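Session 6: Paying for the Robot

Last week Rizwan Munshi asked why a department with one robot needs a spreadsheet with 73 rows. Tonight we go through the rows.

The sticker price is the part vendors enjoy discussing. Ask Ruppert for a quote on a two-armed mobile unit and you get a handsome page. Spare fingers, batteries, freight and the service plan live on page 2, in smaller type.

My working rule is to hold back 25 percent of the hardware price for year one. Raimo Pelkonen uses 30 and sleeps better.

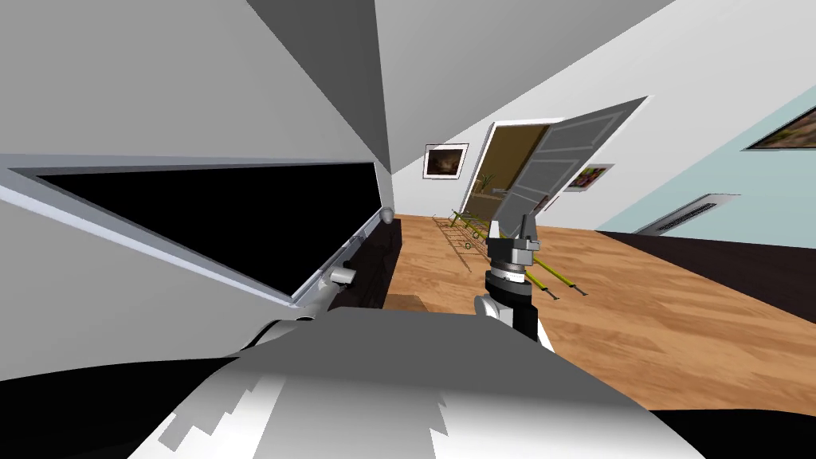 Simulation gets its own line. Doors, cabinets and clutter cost very little to rebuild in software, and a virtual wrist can hit a virtual door all weekend without a purchase order. Budget for the workstation, the license and the person who builds the rooms. That person is always left out, usually by whoever hired them.

For March: bring a one-page budget for the Kindinberg apartment project. Show purchase, upkeep and simulation separately. "Misc." is not a category.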